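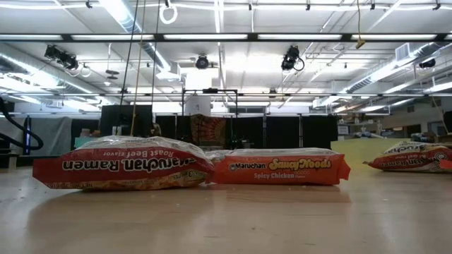

Dritau Food Cupboard – common questions

Can I donate instant noodles?
Yes. Single packets and multi-packs are both welcome, in any flavour. Please leave multi-packs sealed, as the cooking instructions and allergen details are sometimes only on the outer wrapper.

Does it matter if the wrapper is creased?
No. We can't take anything that is torn or has been taped shut.

What about dates?
We need at least 2 months left on the best before date. In December we relax this to one month – stock moves quickly then.

Do you separate meat flavours?
Yes. Beef and chicken noodles go on different shelves from the vegetable ones. Spicy flavours are kept together at the end of each shelf.

Is there a limit on what I can take?
Up to 5 packets per household per visit. A multi-pack counts as one item.

Where do I drop things off?
At the Bangera Road entrance, Unit 409. If you have more than 60 items, use the contact form first so we can clear some space.

Can you take fresh or frozen food?
Not at present. The Anum Centre has a fridge and accepts both.

Page updated February 2025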